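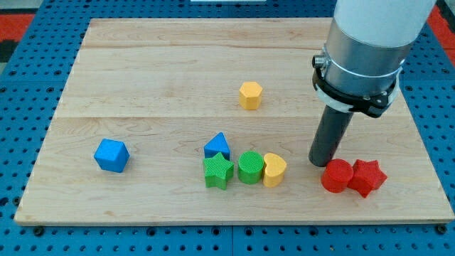 Item 1. Attendance and previous minutes

Ekville plant, finishing and kitting group. Meeting held 11/01/2025, upstairs break room. Chair: Montserrat Bañuelos. Present: Avis, Erkov, Oei, both shift leads. October minutes accepted with one correction: the sander downtime belongs to line 3, not line 7.

Item 2. Sorting cell

Erkov reported on the arm trial with the shape blocks. Work is still done on the maple board over the perforated table. Cubes, cylinders, stars, hearts and prisms are presented in mixed colors, some touching. Touching pieces remain the slow case. Erkov wants the trial set kept mixed this way – spacing the blocks by hand first would hide the problem.

Target for the cell is 2,000 pieces per shift. Avis asked whether that includes tray changes. It does.

Item 3. Staffing

Three sorting positions per shift become one cell attendant and two packing positions. No reduction in hours. Avis stated that packing is heavier work and that two of the present sorters have lifting limits on file. Chair agreed that those two get first choice of the attendant position.

Oei asked who decides when to stop the arm. Agreed: the attendant, without calling a lead. Stops are logged by cause and not by name.

Pay grade for the attendant position was not settled. Avis asked that it be recorded that sorters were told in October it would be.

Item 4. Training

Seven people signed up. Each gets 90 minutes at the cell with Erkov, on paid time. Night shift objected to coming in during the day; Erkov will run one session at the start of nights.

Item 5. Actions

Bañuelos – written answer on pay grade before the next meeting.
Erkov – training times posted by the time clock.
Oei – stop log form, one page.
Avis – list of lifting limits to the chair.

Adjourned. Next meeting to be called by the chair.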